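Cómo separar juguetes y latas cuando todo acaba en la misma cesta

Martes, 8 de mayo de 2018
Por ulloa_17

Tengo una cesta de malla metálica, de las plateadas con el borde redondeado, y en ella acaba todo lo del cuarto de juegos. Pelotas, bloques, tela, y también latas y botellas vacías, porque las guardamos para manualidades y no tienen otro sitio. Cada vez que alguien quiere una pelota hay que volcarla entera.

He hecho tres cajas de madera clara, en escalera, con la parte de arriba forrada de papel de color: amarillo la baja, azul la del medio y rojo la alta. La amarilla y la azul llevan un agujero redondo. La idea era que los niños metieran ahí las cosas por tipo, pero no me aclaro con el reparto. Además, el agujero del papel amarillo me quedó con el borde algo rasgado y no sé si se va a ir abriendo. 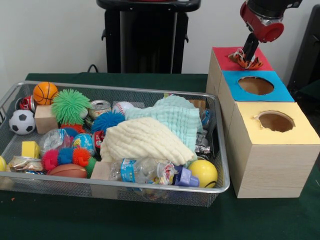
Lo que quiero saber es qué pondríais en cada caja, si merece la pena hacer un agujero también en la roja y si las latas deberían salir de la cesta del todo. Las cajas ya están hechas y no quiero comprar otro mueble. Los niños tienen cuatro y seis años.

Respuesta 1

Yo sacaría las latas. Una lata aplastada puede tener cantos y en una cesta donde los críos meten la mano sin mirar no pinta nada. Las botellas de plástico aplastadas, igual. Si las usáis para manualidades, a una bolsa aparte y en alto.

Respuesta 2

Tuve un lío parecido en la ludoteca de Govelach y lo resolvimos por forma y por tamaño. Por material no funcionó, los pequeños no distinguen goma de espuma ni les importa.

Antes de decidir nada, mide los agujeros y prueba las pelotas una por una. Con las cosas que tienes yo haría esto:

Caja amarilla, que es la más grande: pelotas pequeñas. Las de pinchos, la de béisbol y la del globo terráqueo si pasan. Las de pinchos ceden un poco, así que suelen entrar aunque parezcan justas. La tira de pelotas unidas mejor déjala fuera, se engancha.

Caja azul: los bloques de madera y el cubo de espuma. Ojo, que un cubo por un agujero redondo entra solo si la diagonal de la cara es menor que el diámetro. Si no pasa, agranda el agujero antes de que empiecen a empujar, que el papel no aguanta nada.

Caja roja: no la cortaría. Arriba puedes poner los peluches, como el tigre naranja y negro. Se ven, se cogen con una mano y no ocupan sitio en la cesta.

El balón de fútbol, el de baloncesto pequeño y el de fútbol americano se quedan en la cesta, que para eso está bien. Al quitar lo menudo ya no hay que volcarla.

Para el borde rasgado, recorta primero lo que cuelgue y pega por debajo un aro de cartulina. Nosotros usamos la de Tekley, la gruesa, con cola blanca, y dejamos secar una noche con peso encima. La pusimos en septiembre y sigue entera. La cinta adhesiva transparente también vale pero se levanta pronto por el roce.

Una cosa más: piensa cómo vas a sacar lo que entra. Si las cajas no se abren por detrás o por abajo, vas a acabar metiendo el brazo por el agujero y rompiendo el papel otra vez.

Respuesta 3

Cajones Clirkska con ruedas y se acabó el problema. Ya sé que dices que no quieres comprar, pero yo compré 2 y caben debajo de la cama.

Comentario de ulloa_17 a la respuesta 2

Gracias, voy a probar así. Las latas salen hoy. No había pensado en lo de sacar las cosas, las cajas están pegadas por todos los lados, tendré que soltar la parte de atrás y ponerle una bisagra. Lo del aro de cartulina lo hago el fin de semana.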